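Packing for a Family in Temporary Housing: Tips From Our Kitchen Tables

Posted Mar 24, 2020 by Gadisa Alemayehu

When a family in Prillbridge loses a home, people here want to help right away, and I love that about this town! The trouble is what happens next. Things arrive in a big heap, and the people who have the least space have to sort through it. After two winters of packing boxes for families in motel rooms, campers and (more than once) tents, I have picked up a good many tricks, and I'm so happy to get them all in one place.

Start with the stove, or the lack of one

Ask how the family is cooking before you buy a single can. A motel room might have a microwave and a kettle and that's it. A camper usually has two burners, and they are small. For a kettle-only home, pack instant oats, couscous, rice noodles, powdered milk and cup soups. Couscous is my favorite thing in the world for this. Boiling water, a lid, five minutes, dinner!

Pull-tab cans are wonderful, but put in a can opener anyway. Tape it to the inside of the lid so it doesn't sink to the bottom.

Smaller packs beat bargain sacks

I know the giant sack of flour is cheaper. It is also a misery in a room with one shelf. Split it before you give it. An 800 g bag of rice decants nicely into two screw-top jars, and jars keep the mice out if the family is camping. Write the cooking time on the jar with a grease pencil, which wipes off later with a bit of oil.

Keeping bedding dry

Damp is the big enemy in tents and older campers. Roll blankets tightly, starting at the folded edge, and kneel on the roll as you go to push the air out. Slide the roll into a plastic bag, twist the neck, fold it over on itself and put a rubber band around the fold. That folded neck (some people call it a gooseneck) keeps out far more water than a plain knot, and you can open it again without tearing anything.

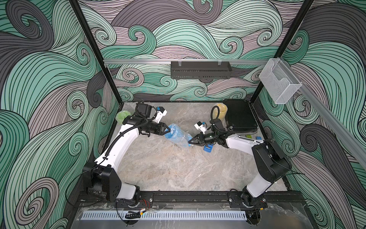

Save the bags, too. Once the blankets are out they make good liners for a laundry pile or for muddy shoes by the door. Turn them inside out, wipe them with a little dish soap, and hang them over a chair back until they are fully dry before folding.

Never put bedding straight on a tent floor if you can help it. A foam mat, a flattened cardboard box, even a yoga mat will do. Swap the cardboard when it goes soft.

Labels, labels, labels

Write on two sides and the top. "Kids' pajamas, age 6" is so much kinder than "clothes," especially at bedtime with one flashlight between four people. For the first-night box I use red tape all the way around. Mine holds:

Toothbrushes and toothpaste
Towels, one each
A flashlight with spare batteries
Tea, sugar, mugs
Toilet paper
A pack of cards or a coloring book

Quiet corners

If someone in the family is dealing with trauma or can't sleep, little comforts go a long way. Foam earplugs are great. So is a heavy curtain and a tension rod, which makes a tiny private room out of half a motel room without a single screw. Stick felt pads under chair legs and on the backs of cupboard doors to soften the bangs. Ask first, though! Some people want to hear everything around them.

Before you drop off

Call the Clasten Street hall so someone can meet you at the side door. We packed 147 boxes last July and the shelves in the back room are still the same size, so please keep each box light enough to carry up the stairs in one go. Clean kettles and lidded saucepans are what we need most right now. Winter coats can wait until fall.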